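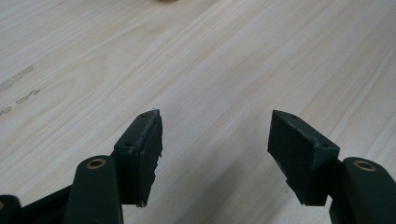

Ladetti Tabletop Grasping, corrected release

README and data card

Maintainer: Vilho Rantala
Fault analysis: Lucía Manzano, Brahim Saber
Last edited: 31 July 2024

Read this first

The June release of this set contains episodes in which the recorded jaw width is wrong. The images, timestamps and hand poses in those episodes are good. The width channel is not. If you trained on the June release with width as an action target, retrain or drop the affected episodes. If you used only images and pose, no change is needed.

The fault was reported by Elikem Baidoo at Arnunwood, whose policy closed the jaws on approach and kept them closed while moving to the object. The same behavior was reproduced at Lunirberg with a clean checkout of the training code and the June files.

Contents

The full collection is 1895 episodes of single-handed pick and place, recorded with the Boateng hand-held gripper. This release contains 1158 of them. The others are withheld until their width channels have been checked against the images. They have not been deleted, and most are expected to return.

Each episode directory holds the wrist video, a pose file, a width file and a short metadata file. Open-jaw reference segments are stored separately under reference. In these the operator holds the gripper over the bare table with the jaws open and nothing between the pads. They were recorded as a routine check and were not part of the June release. They are included now, as they are the easiest way to see the fault.

What went wrong

The width file is written by a small process that reads the jaw sensor and passes the value to the recorder. When the sensor connection dropped, the process did not report an error. It repeated the last valid value with a fresh timestamp. The recorder accepted this as normal data.

If the connection dropped with the jaws closed, the file shows closed jaws for as long as the fault lasted, whatever the jaws were doing. Twenty-nine would be a small number of bad episodes in a set of this size, but many of the 29 confirmed cases are long ones, and several fall together in the training split. The loader also samples by frame, so long episodes carry more weight.

The quality check in use in June looked for missing timestamps and for values outside the mechanical range. A repeated value passes both tests.
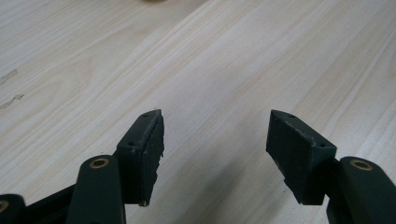 In a good reference segment the width stays near the open stop and shows small sensor noise from sample to sample. In a faulty one the trace is perfectly flat. A flat trace near the open stop is easy to miss on a plot at normal scale, so compare the raw numbers. Two faulty reference segments read fully closed while the jaws are plainly apart in the video.

Cause

Aleksi Hyvönen traced the dropouts to the sensor connector. The cable had been routed without slack, and opening the jaws to the stop pulled on it. Contact usually came back when the jaws closed. This explains why the fault clusters at the release step of a task and in the reference segments.

Pad wear was considered first and ruled out. The pad edges are rough and frayed, and the lower corner of the left pad is chipped. Worn pads can change the zero point by a small amount. They cannot produce an exactly repeated reading. Wear was also present in episodes where the width channel is correct.

What changed in this release

The width process now writes a validity flag with each sample. If no new reading arrives within 800 milliseconds, recording stops and the episode is marked failed. This applies to new recordings only.

For episodes already recorded, the flag was filled in by script. Any run of identical width values longer than the same limit is marked invalid. An episode with an invalid run was then reviewed by hand. No width values were interpolated or edited. The 29 confirmed episodes are listed in known_bad.txt and are not in the train or test splits.

The cable has been rerouted with a service loop and a strain relief. Operators now record a reference segment before and after each session, and the session is rejected if either segment has an invalid run.

Safety note

Do not run a policy trained on the June release on a powered arm. With a false closed reading as its target, a policy may approach an object with the pads together and push down on it. In the Arnunwood test the arm was in reduced-force mode and stopped on contact. No one was hurt and no hardware was damaged. Reduced force and a clear workspace are still recommended for first tests with the corrected release.

The hand-held gripper itself is unpowered at the jaws and presents no comparable risk.

Known limits

The script cannot detect a dropout shorter than the limit. Short runs have little effect on training in our tests, but they exist.

Pad condition is not recorded per episode. Do not treat a small difference in the closed reading between sessions as a change in object size.

The tabletop is the same pale wood throughout, with grey marks near one edge. A model may pick these up as position cues. Mask or crop that side if you plan to move to another table.

Reporting problems

Send the episode name, the time of the first bad sample and the release you are using to Brahim Saber. Please attach the raw width file. A screenshot of a plot does not show whether values are exactly repeated.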